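Lutwood Early Learning Co-op
Minutes of the December curriculum meeting

Called to order at 6:40 p.m., once enough small chairs had been found for large people.

Previous minutes: approved with one correction. The word was "phonics," and the families who wrote in have been thanked.

Weather unit: the fours finish theirs next month. The cotton-ball cloud chart stays up – the glue has settled the matter.

Letter of the week: the Okcombe room asked to skip ahead to X and get it over with. Discussion was long. Motion failed, 6 to 2.
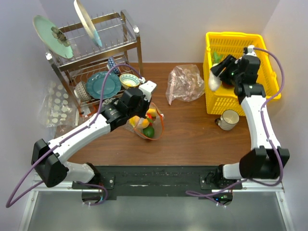
Pretend play: January's theme will be The Post Office, replacing The Bakery, which ran 13 days over. Families will be asked for used envelopes. Last year's request brought in 212 egg cartons, so the note will say "envelopes" twice.

Circle time songs: the Loltico songbook was renewed. A proposal to retire the frog song was tabled until the proposer feels stronger.

Action items: Okcombe room to draft the envelope note. Threes team to price stamp pads, washable only, and to check the meaning of "washable" this time.

Adjourned 7:55 p.m.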